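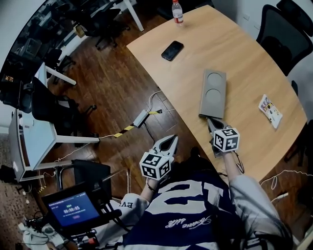
Curved table in a shared workroom: keep it or swap it for straight desks?

makokha_bench
Posted 5/29/19

Hello all, long-time reader and very occasional poster! We've been in our new room at the Kudulano building since the start of the month and I am completely in love with the table. Light wood, a lovely curved front edge, bought second-hand from a firm called Wemance when they cleared a floor. It cost us 387 pounds including delivery, and four of us nearly lost our fingers getting it round the stairwell.

The rest is more ordinary. White desks down the other side (one has a white drawer cabinet under it), black office chairs, black mesh chairs at the table, dark reddish-brown wooden floor and a bit of patterned carpet that came with the place. My colleague Upendo Rugemalira would like the curved table gone and another pair of straight white desks in, so that everything lines up. I think it's the only thing in the room with any character.

So, two things. Would you keep it? And what do you do about power? We've got a power strip down on the floor, one stripy black and yellow cable going off across the boards, plus a white one that wanders wherever it likes.

sturdylegs
Keep it!! You can always buy another straight desk. A curved edge is so much kinder when you're leaning in to do something fiddly with both hands, and you can squeeze an extra person round it when you've got company. I had one for years and still miss it.

plumbline
I'm with Upendo, sorry. Curves waste space. You can't push one up against anything, you can't put two together, and every clamp-on lamp or cable tray you buy will be made for a straight edge. In a room with desks already down one side I'd want a clean run. Sell it while it still looks good.

sturdylegs
It's a conference table, plumbline, it isn't meant to be shoved up against something! You walk round it. That's half the joy.

plumbline
You walk round it if you've got the floor to spare. Plenty of shared rooms haven't.

tansy_orrell
On the cables: get the strip off the floor. Ours used to live exactly where people's chair wheels go and it took a beating. We screwed a Sturkico basket under the tabletop (12 screws, short ones, measure the thickness of your top first!) and everything goes up one leg now. For the cable that has to cross the floor, a proper rubber cover. Please don't tape it to the wood, you'll be scrubbing at the glue for ages.

makokha_bench
Tansy, a basket is exactly what I hadn't thought of, thank you! Our table legs are slim white ones so a white sleeve up the leg would hardly show.

plumbline, I do see the point about lining things up, but I'm not sure a straight desk would gain us much on this side. The wall behind is plain white and the mesh chairs need room to back out, particularly the big one with the separate headrest, which everybody wants and which takes up the space of two people.

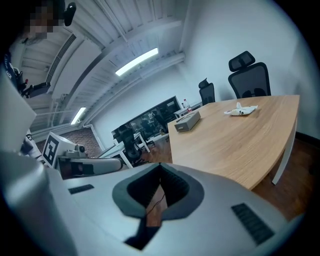

I should say the ceiling does a lot for us as well. It's white with the beams and the ducting left on show, and there's a stretch of reddish-brown brick further along that I'd happily have all over the building. A pale wood top goes beautifully with that brick. Fluorescent lights, alas, but you can't have everything, and the landlord won't let us touch them.

pennywhistle
Oh I like that brick! I'd keep the table for the colour alone. White desk after white desk gets a bit dentist's waiting room.

One practical thing, do you have a home for the bits and bobs? Tissues, water bottles, phones, little packets. Big shared tables collect them like nothing else. We have a shallow drawer unit at one end and everyone sweeps their stuff into it at going-home time.

makokha_bench
Guilty! We've a grey tissue box that more or less lives on the corner and the rest comes and goes. There's the drawer cabinet across the room but it's just too far for anyone to bother with. A small unit on wheels might do it.

plumbline
A unit on wheels, a basket, a cable cover and a leg sleeve. You could have had the straight desks for that.

tansy_orrell
The basket was 24 pounds, plumbline, it won't break them. New desks for a room that size could be up to 1000 by the time you've paid for delivery.

plumbline
Fair enough. Sleeve first, then the basket, or you'll be threading plugs through it lying on your back.

makokha_bench
Sleeve first, noted! I've shown Upendo the thread and we've agreed the table stays until the end of summer. I'm off to measure the top for those screws.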